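Nerkley Drawer Task Kit for Student Robotics Teams | Bruren Education

Home > Classroom and Club > Manipulation Kits > Drawer Task Kit

The Nerkley Drawer Task Kit covers one of the most requested activities in our club range: opening a small drawer, dealing with what is inside and closing it again. It is made for high school and first-year college groups who already have a pair of hand-held grippers and want something harder than stacking blocks.

Drawers are a good test for beginners. The pull is small, the box is light and slides if you tug it at an angle, and tinted plastic is difficult for a camera to read. A team that can record clean drawer runs is usually ready for the Mallus challenge, where the same skill is scored over a full season.

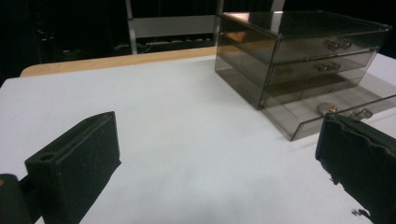
Each kit comes with a smoke-tint drawer organizer, a bag of small metal and plastic items to place inside, a white table cover and a printed task book. The task book has 324 short tasks sorted by level. Level one is one hand and one drawer. Level two adds picking up an item and putting it back. Level three uses both hands, usually with one gripper steadying the box and the other working the pull.

Grippers are not included. The kit is meant for any two-finger hand-held gripper with padded or bare fingers and enough opening to take hold of a small pull. If your club needs grippers too, the Pearce Pair Set is listed separately under Hand Tools and ships with cables and a spare set of finger pads. Pads are a wear item. Clubs that meet every week should expect to replace them during the year, and we sell them by the pair.

Setting up

You need a table that can be reached comfortably from one side, a plain cover and steady overhead light. Dark curtains around the work area help if the room has windows. Put the organizer toward the back of the table so there is space in front for the bottom drawer to come all the way forward. Route the gripper cables down past the wrist and off the near edge, and check that the operator can reach both sides of the box before anyone starts recording.

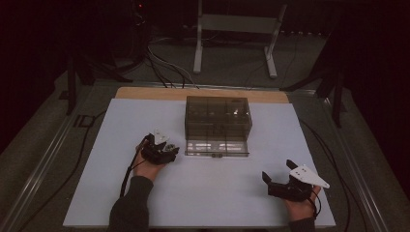
Most clubs work in groups of three: one student operates, one reads the task aloud and one logs the result. Swap after every ten runs. The log sheet at the back of the task book has a column for the drawer used, a column for the item and a wide space for notes. Please have students fill in the notes. A run marked "failed" tells the next group very little, but "gripper slipped off pull, box turned left" gives them something to work with.

A full set of recordings for one level is normally 1,000 runs. That sounds like a lot, but split across a semester it is manageable, and teams can pool their runs with another school if both use the same cover and the same box position.

Tips from the task book

Start with the bottom drawer. It sits closest to the table and the box is less likely to tip.

Keep the free gripper open and low when it has no job to do.

Come at the pull straight on. Students tend to reach in from the side, and the drawer binds.

Close the drawer fully before the next run, even if the task ended with it open. 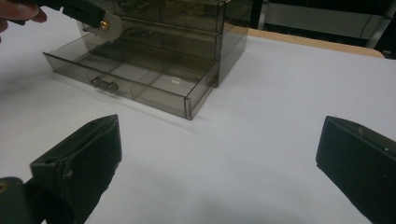

Specifications

Task book: 324 tasks, spiral bound
Levels: 3
Organizer: translucent smoke-gray plastic, stacked drawers with front pulls
Cover: white, matte, wipe clean
Power: none required for the kit itself
Stock number: 1174

Organizers vary a little between batches, mostly in the style of pull and the inside dividers. If you are ordering several kits for one competition team, write "match" in the order notes and we will pack them from the same batch.

Ordering and delivery

School purchase orders are accepted. Kits ordered before February arrive in time for the Mallus spring round. Replacement organizers, covers and item bags can be bought on their own – see the Spares tab. Task book pages may be copied freely within the club that bought the kit.

Related products

Pearce Pair Set, hand-held grippers
Pearce finger pads, pair
Nerkley Cable and Plug Task Kit
Bruren table frame, aluminum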